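Beddoe Garden Notes
Data card, second release
10 May 2023

Thank you for stopping by! Beddoe is a collection of planting records from home vegetable gardens, gathered over several growing seasons and typed up from paper notebooks. It started as a way to settle an argument over when to put out tomatoes, and it has grown a good deal since then.

What you get

There are 700 planting records from 36 gardens, stored in one plain CSV file. Each row is one crop in one bed, with the sowing date, the first picking date, the spacing in inches, and whatever the gardener cared to write in the margin (some of them cared to write quite a lot, and I have kept every word). Soil type is filled in for 500 of the rows and left blank in the others.
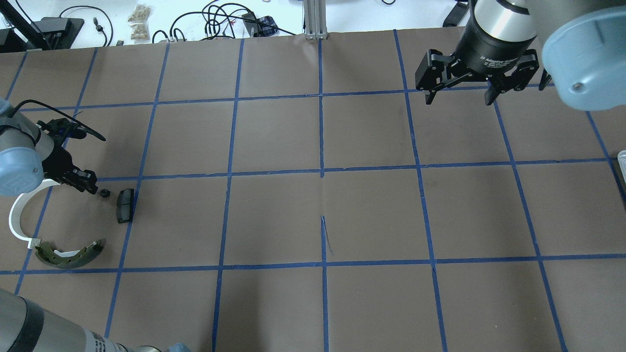 Bed layout was the hardest thing to get into a table, and I went back and forth on it for most of a winter. Gardeners draw their beds as wiggly ovals, as lists, as arrows pointing at the shed. In the end I settled on square-foot style cells, the same sort of thing as the blue tape grid on brown paper, with strips running both ways and each rectangle standing for one planting spot. Rows are numbered from the north end of the bed and columns are lettered from the west. If a squash wandered over three cells, it is recorded in the cell where it was planted.

Known problems

Variety names are spelled the way the gardener spelled them, so please expect several versions of the same bean. Dates from the Ellero gardens are sometimes only a month, and those are entered as the first of that month, which makes July look busier than it was. Frost notes are thin for the early seasons.

Using the files

Open garden_notes.csv in any spreadsheet program. The folder called extras holds the margin notes as plain text. You are welcome to copy, share and change all of it, and if you find a mistake, open an issue and tell me the row number.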